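Community > Get Involved > Calls for Participants

We use cookies to remember your settings and see which pages get read. Accept all / Manage choices

Wanted: people who moved into a smaller home

Hi! I'm putting together a study on downsizing at the Samarakoon housing project, and I'd love to hear from you if you left a bigger place for a smaller one any time after 2000. Renting, owning, living with your sister – it all counts.

What I want to know is how you decided what came with you. The good dishes, the winter coats, the box of cables you still haven't opened (I have 2 of those myself).

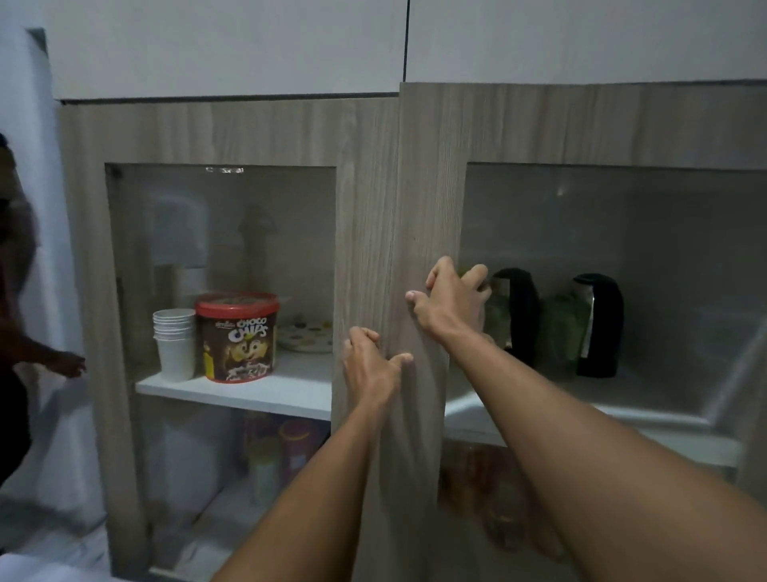
Photo: Samarakoon project / Leredgate office

Taking part means 2 conversations with me, by phone or at our Leredgate office, plus a short diary you keep in between. I'm not grading your closets! You'll get a grocery card after the second chat, and bus fare if you're coming in from Ukthorpe or Uvberg.

You need to be 18 or over and living in your current home since January at the latest. Couples are welcome, but please sign up separately – I want both versions of the story.

Sign up at the front desk or leave a message on the project line by 14/08/2025. Mention if evenings suit you better.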